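Budgeting for a second bench arm – what did you forget?
Posted in Small Automation / Buying and Planning
August 6, 2026

lempi_l
We have 1885 left in the equipment line and I want a second small arm station for sorting trials. The Midero gripper kit is quoted at 1039. That leaves room for a base and a work surface. What else should be on the list?

zolard_fan
Cables and spare fingertips. I went over by 100 on those alone last February.

msemeniuk
Get a proper base plate before anything else. Mayrhofer sells one with tapped holes. If the arm shifts, you redo your positions every morning.

lempi_l
I looked at it. It would eat most of what's left. We use pegboard with a wood board on top and it has been fine for light parts.

msemeniuk
Fine until you move to heavier parts. Then you buy the plate anyway and you've paid twice.

grant_bench
Disagree. For toy-size parts a plate is money sitting there. Spend it on a spare gripper.

lempi_l
Parts are plastic shape blocks, nothing heavy. I'd copy the station we have, same blue pegboard and same kind of board.

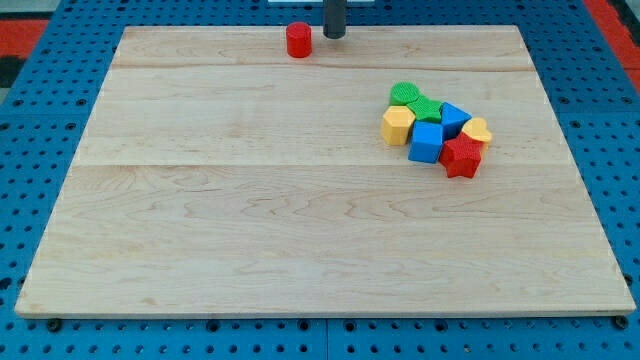 I can get the wood cut locally, so the surface is the cheap part. My bigger worry is lead time. Zistaline told me 10 weeks on the arm mount, and our money has to be spent before then.

zolard_fan
Ask if they will invoice on order. Ours did.

msemeniuk
Get that in writing. I still say plate – but if it's only blocks, put it on next year's request.

lempi_l
Will do. Asking for the quote today.

Lempi Laitinen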